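3.2 Cable insertion as a shop-floor chore

Replacing a patch cable is among the shortest jobs on a technician's list and among the hardest to hand over to a machine. The connector is small, the socket tolerates little tilt, and the cable pulls on whatever holds it. We therefore chose network cabling as the second of our test chores, after drawer sorting (Section 3.1), and built it in simulation with two arms working over a shared table. Figure 4 gives two views of the workspace.
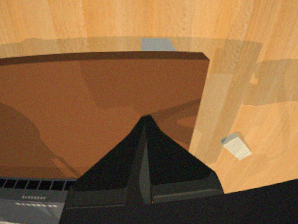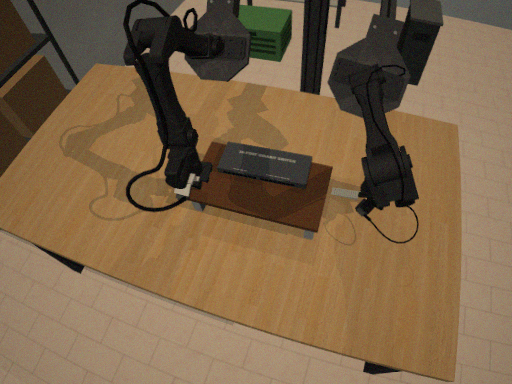 Figure 4. Cabling workspace in simulation, shown in two rendered views: close to one gripper (first) and with both arms over the table (second).

The chore is split into four stages: approach, alignment, insertion and release. A trial counts as complete only if all four stages finish within the time limit and the plug stays seated after the gripper has opened and moved back. Partial results are logged by stage, so that a run that aligns well but fails at the socket can be told apart from one that never gets near it. We consider this split necessary for any claim about readiness. A single success rate hides the fact that the first stage is close to solved and the third is not.

Start positions are drawn at random for each trial. The board and the switch on it are shifted and turned together as one body, and the target port is picked from a fixed set of 12. The plugs are already in the grippers when the trial starts. Picking a loose cable off a table is a separate problem with its own failure modes, and earlier work by Poon and Yuen treats it in detail. Including it here would have left too few trials that reached the socket at all.

Contact is the weak point of any simulated version of this job. The latch on a real plug bends as it enters the port and then springs back, and the force felt at the wrist changes sharply over a very short distance. We model the latch as a single hinge with a spring and a stop. This reproduces the peak in insertion force reasonably well but not the small drop that follows it, which technicians use as their cue to let go. A policy trained only on the model has no such cue. It tends to keep pushing until a depth threshold is met, and the threshold has to be tuned by hand.

The cables themselves are chains of short rigid links with bending stiffness at each joint. A finer chain looks better but slows the simulator, and in early tests it made no difference to the ranking of the methods. We kept the coarse version. Its main fault is that it does not hold a set: a real cable that has been coiled on a shelf for months stays curved and pushes the plug sideways, while ours relaxes to nearly straight unless a rest shape is given. For half of the trials we assign a curved rest shape to correct for this.

Two controllers were compared. The first, Murach, is a scripted baseline that moves to a port position supplied by the simulator, lowers its speed near the socket and searches in a spiral if it meets resistance. The second, Nosora, is a learned policy that receives camera views and joint readings and outputs small changes in gripper pose. Nosora was trained on 484 demonstrations recorded by two operators, Li-hua Yau and Yee-man Kao, using a pair of handheld controllers. Operators were asked to work at a normal pace and to leave their corrections in. Demonstrations in which the plug was dropped were removed; those in which it was first brought to the wrong port and then moved over were kept.

The scripted baseline does well when the port position it receives is exact, and this should not be read as evidence that the chore is easy. Once a small offset is added to the supplied position, the spiral search often catches the plug on the rim of the neighboring port. The learned policy is less affected by offsets, as it never receives the port position, but its errors are less regular. In some trials it stops short of the socket and holds still until time runs out. Similar stalls appear in the drawer task, and we return to them in Section 5.

Using two arms adds a further difficulty that single-arm studies do not show. While one arm inserts, the other has to hold its own plug clear of the ports, and the trailing cables limit where it can wait. Murach handles the arms in strict turn, with a parked pose for the idle one. Nosora was given no such rule. In the demonstrations both operators tended to keep the idle arm close to the work, ready for its turn, and the policy copies this habit even when the cables are likely to touch. Contact between cables was a frequent cause of failure in the alignment stage, and it was rarely followed by a successful second attempt.

For comparison with manual work, each operator also carried out the chore at a real bench, by hand and without the controllers. Neither failed a trial. The times are not strictly comparable, as a person will often brace the switch with one hand and can feel the latch through the fingertips. They do set a useful scale. A person treats the insertion itself as the shortest part of the job and spends most of the time finding the right port. In our robot trials the order is reversed, and the last 8 millimeters take up more than half of the total.

On this basis we would not describe cabling as a chore that can yet be left to a machine without a person nearby. The approach stage could be used today, for instance to bring a plug to a marked port for a technician to push home, and a scheme of this kind was proposed by Leung for the Finanano test cell. Unattended use would require the policy to detect that a plug is only partly seated, a condition that neither controller reports. Murach treats the depth threshold as proof of success, and Nosora has no output for failure at all.

The depth threshold, the spring constant of the latch and the rest shapes of the cables are listed in Appendix B. All three were fixed before the main trials and were not changed between controllers. The height of the raised board was also held fixed, so the results say nothing about switches mounted in a rack, where the arms would have to reach in from the front.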